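Room and Bath Attendant, Dalsgaard Guesthouse, Storkport

We are hiring two attendants for the guest rooms and private baths on the upper floors. The work is part time, mornings, starting in March.

You will strip and make beds, clean showers and vanity counters, mop tile floors and restock linen. Bath towels are rolled, not folded, and go in the basket on the floor by the door. Glass shower panels are squeegeed and then dried by hand. Marble gets the neutral cleaner only. Please don't bring your own products.

Each attendant works with a partner for the first 2 weeks. Signe Brekke runs the morning shift and does the training. The day begins at 8:30 in the linen room, and most shifts end by 1:00.

You should be able to lift a full linen bag, kneel, and use the stairs. Hotel experience helps but isn't required. We supply shirts and gloves. There is a $400 bonus after your first full season. Staff parking is behind the building, on the Nadard side.

To apply, leave a short letter and one reference at the front desk for Yvette Robichaud, or ask for her by phone in the afternoon. Applicants we want to meet will be asked to clean one bathroom, and that time is paid.
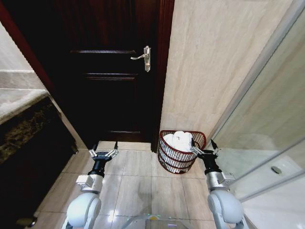 1 min read

Rolled towels in the basket between the bathroom door and the marble wall.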